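Dec 19, 2023

Transcription notes, Berisha tapes. Finished tape 4, side B. Running total is 326 typed pages. Tove Bergmann checked the first half against the audio and marked 33 places where the Tibetan terms are spelled two ways. Most are names of texts. I'll use the spelling from the printed prayer book and put the teacher's own pronunciation in a note.

The long gap on side B is still a problem. The talk on patience stops after the second verse and picks up in the middle of a story about a monk and his landlord. I tried both players and got the same thing. Either the tape was turned over late or someone recorded over it. Left it marked "missing" and did not guess at the words.

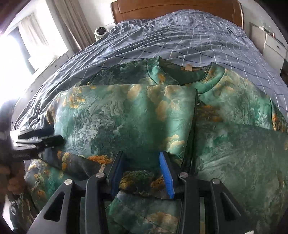

Page 122 has a line I typed as "the mind is not heard." Tove thinks it should be "not hard," and after listening again with headphones I agree. Changed it. The question from the student right after makes more sense now too.

Still to do: send the clean pages to Movetti for the reading copy, ask whether they want the dedication prayers in full each time or only once. Ask Berisha if there is a second set of tapes from the March retreat. The label on the box says "copy 2" and we never got a copy 1.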